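Fold Club

Five days to the Claltier round and we had maybe half a fold. Half.

Shigeru Hirose said the club room tables were too flat. Too easy. Real laundry gets folded on beds, he said, on sheets that wrinkle under you. So, my place. Bedroom. Door shut so my aunt wouldn't ask.

Rules were simple. Use the grippers, no bare hands on the cloth. Every fold a demonstration, every demonstration goes to Korka. Korka was our program. It needed 1,000 folds before it would stop tying sleeves into knots. Pirer High had more than 3,000, or so they claimed back in January.

"Again," Shigeru said.

I pinched. Pulled. Something dark blue went long when it should have gone square. 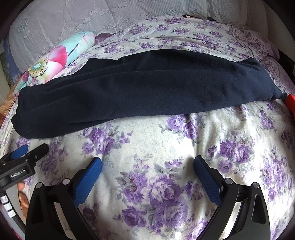 "It's a banana," I said.

"It's data."

"It's banana data."

He didn't laugh. He was alredy reaching for the far end. I opened my jaws and waited, arms shaking, wrists gone stupid. Purple roses everywhere on that sheet, I'd been seeing them when I closed my eyes.

"Do we keep the bad ones?" I asked.

"Sekiguchi kept the bad ones."

Sekiguchi was the club before us. Won once, then graduated, left a box of cables and a note that said KEEP EVERYTHING. We'd thought it meant the cables.

So okay. Keep it. I squeezed, let go, squeezed. Lengthwise, then over. One edge slid out, I chased it, got it back. Shigeru held his side still and breathed thru his nose like he was defusing something.

Knock on the door.

"Are you two eating?"

"Five minutes!" we both yelled.

Neither of us let go.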